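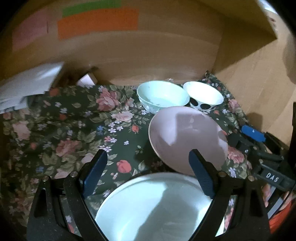 Bowls and plates on the tablecloth

About Kuneck Football Club

Kuneck FC is an amateur football club based in Ramunham. We run a men's first team, a reserve team, a women's team and junior sides from under-8 upward. Home games are played at Aidoo Road, where we have had the use of the ground since we left the old school field at Zerness.

The club began as a Sunday side made up mostly of people who worked together. Kiprono Mrema booked the first pitches and washed the first set of shirts, and he is now club president. We joined the district league two years later and have been in it ever since. The first team currently plays in Division 2.

We have more than 175 registered players across all age groups. Juniors train on weekday evenings and play on Saturday mornings. Adult squads train twice a week from preseason until the winter break in December, then once a week until the pitch dries out.

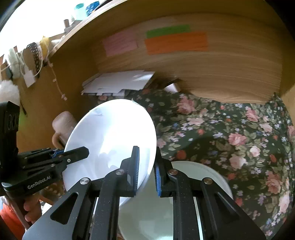

White bowl, Ramunham

Who runs the club

Nassoro Kinyua — first team manager
Wycliffe Shirima — reserves and player registration
Victor Mwaipopo — head of junior football
Kimutai Mfinanga — club secretary and fixtures

All junior coaches hold a current first aid certificate and have passed a background check. Each junior squad has at least two adults at every session.

The ground

Aidoo Road has one full-size grass pitch, a smaller junior pitch and four changing rooms. The gate opens an hour before kickoff. Parking is limited on match days, and visiting teams are asked to share cars where they can. Dogs are allowed on a leash but must stay behind the rail.

Joining

New players can come to six sessions before paying the membership fee. Boots and shin guards are needed from the first one — the club supplies everything else. To arrange a first session, speak to Victor for juniors or Kimutai for adults at the clubhouse on any training night.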